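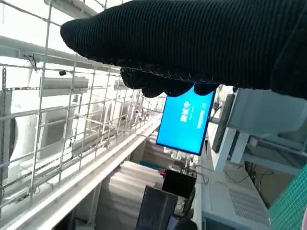

Workshop Notebook, Bench B
Entry date: 8/2/18
Entered by: Hugo Paredes
Project: Trumance arm, gripper covering and small-part handling

Purpose of this session

To establish whether the covered gripper can hold the small display module by its edges and present it at an angle to the wrist camera. The module is to be powered throughout. This entry follows the April work on the bare fingertips, which was closed without a usable result on smooth parts.

Condition of the arm at start

The ribbed black fabric cover remains fitted over the gripper. The seam was inspected before power was applied. Two stitches near the fingertip end had lifted and were resewn with the heavier thread from the Pluvedent kit. Colleagues are asked not to trim the thread tails on that side, as the last trim opened the seam and cost an evening.

The fingertips are the second casting. They are softer than the first and more rounded, and they sit close together when closed. The first casting is kept in the parts drawer and should not be discarded. It is still the better choice for anything with a handle.

The Wei controller was started from cold and left at its saved settings. The only change made was to the closing current, described below.

Procedure

The module was placed by hand between the fingertips with the arm raised and the joints locked. The grip was then closed under control of the keyboard. No attempt was made at this stage to pick the module up from the bench, and no such attempt should be recorded as part of this series.

The closing value was first set to 225, carried over from the April notes. At that value the module twisted as the fingertips met it and came to rest face down. The value was lowered in steps. At 64 the fingertips closed without turning the module, and it stayed in place while the wrist was moved through its short test path. The value of 64 is now saved under the name "display light" and should be used for this part until further notice. The old value has been left in the file under its own name.

The module hangs below the fingertips at a tilt when held this way. The tilt is acceptable for a holding test. It is not acceptable for reading. In the wrist view the blue of the screen comes through strongly, and the white characters are rotated and too blurred to make out. I had hoped to have the arm confirm the module's status line from the camera alone, and on present evidence this will need either a slower approach with a pause, or a fixed camera on the bench. I favor the pause. It requires no new parts.

Observations

1. The cover fabric has a grain. The fine ridges catch on square corners when the part is moved along the cover by hand. Parts should be brought in from below, directly to the fingertips.

2. The pale surfaces beyond the wire mesh are washed out in the wrist view. Exposure had been fixed in software for the darker end of the bench. I have returned it to automatic for now. If the picture pulses when the screen is close, set it by hand and write the value in this book.

3. Cables remain the main hazard on this bench. The tangle on top of the black case has not been sorted. The arm's lower path should not be run until it has been. The thin cable crossing the white desk surface is also to be routed elsewhere or taped before the next session.

4. The fingertip casting picks up lint from the cover. A wipe with a damp cloth was enough to clear it. Solvent is not to be used on the second casting. The Emard data sheet for the casting compound is in the binder, and the warning is on its second page.

Faults

The controller dropped its connection once, during the third wrist movement. The grip held its last position and the module was removed by hand. On restart the arm reported its joint positions correctly. I was not able to make the fault occur again and have no cause to record. Anyone who sees the same behavior is asked to note which movement was under way at the time.

One error of my own should be entered. The first wrist movement was begun with the speed still set from the previous user's work, and it was faster than intended. Nothing was struck. The start sheet has a line for checking speed – it was not filled in. It has been filled in for the later movements.

Decisions

The second casting stays on the arm. The cover stays on as well, subject to inspection of the seam at each start. The wrist camera will continue to be used for positioning and will not be relied upon for reading text until the pause has been written and tested.

Work outstanding

Write the pause into the short test path and repeat the hold at 64.
Sort the cables on the black case and clear the one on the desk surface.
Make a simple cradle so that the module can be offered to the gripper at the same angle each time.
Attempt a pickup from the cradle, at the light setting only.
Order more of the heavier thread. The spool will last for one more repair.

The cradle can be cut from the scrap left over from the base plate. I have marked a piece with the project name and put it on the lower shelf. Please leave it there.

Arm parked and powered down at the end of the session. Controller settings saved and copied to the shared folder.

H.P.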